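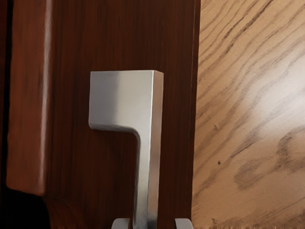

Two grey fingertips, one metal handle, and a slim space on the left side. Computer-rendered, like everything on this page.

Home | Gallery | Chores | Notes | Links

Can it open a drawer yet?

Every few months somebody at a party finds out what I write about and asks when they can have a machine to put the socks away. I always say the same thing – first show me one that opens the drawer! So this page of the gallery is all drawers. I know it sounds dull, but I've got very fond of them, and I think a drawer tells you more about where home robots are than any amount of dancing and backflips.

I do my drawer watching in simulation, which means the wood and the metal and the shine on the table are all worked out by a computer. I like it because I can sit with a cup of tea and go through the same job over and over, and no furniture gets hurt. My little project is called Zoma (it was going to be Pakow, but I could never remember how I'd spelt it) and the long list of chores it's meant to cover is stuck to my fridge. Drawers are 2 on the list. Wiping the table is 1, and I'm still cross about wiping the table.

What gets me about handles is how little room there is. You or I just hook a finger round one while looking at something else, and if we miss by a bit our hand sorts it out. Two stiff fingertips have to come in on either side of the metal and end up straight enough to close on it. Lean over too far one way and you bump the handle, too far the other and you're squeezing it at a funny angle. I went through 300 tries one wet August and wrote down what went wrong with each of them, and most of my notes just say "handle" with a cross face next to it.

Then there's the pulling, and the cabinet having opinions of its own. A small one can slide along the table with you if you tug it, and a drawer that runs nicely for the first bit can stick for the rest. I used to think getting hold of the handle was the whole job. Now I'd call it half, perhaps less.

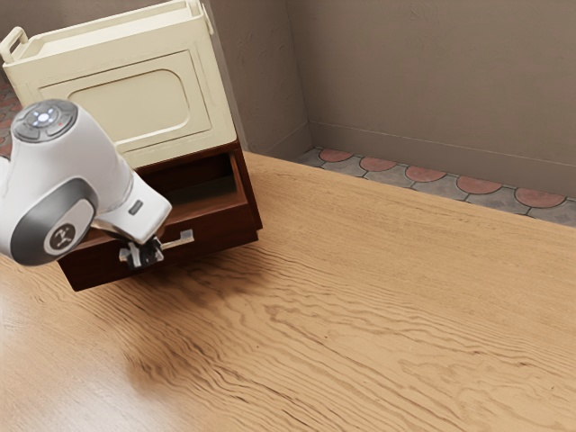
I'm especially keen on chores where other things are in the way, because my own house is like that. There's always something sitting on top of something else at ours. A machine that can only manage a bare cabinet in a tidy lab is no use to me at all, and I'd guess no use to you either, unless you live much more neatly than I do!

So, are we there? For opening a drawer, I'd say nearly, if you don't mind waiting and you don't swap your handles. For putting the socks in, closing it again and doing the next one down, no. A reader in Trurkville wrote to ask if I'd trust one with the cutlery drawer, and my answer was that I'd trust it with the spoons.

Shop work might well come first, by the way. Stock drawers tend to be all the same size with the same pulls, row after row, and that suits a machine far better than my grandmother's sideboard does. I've got 13 different handles in my kitchen and hall alone, and 8 of them wobble.

Cupboard doors are next, once I've finished sorting the notes. They swing, so the hand has to travel round in a curve with them, and I'm expecting a lot more cross faces.

Contact | Moussa gallery pages | Copyright Zoma | Back to top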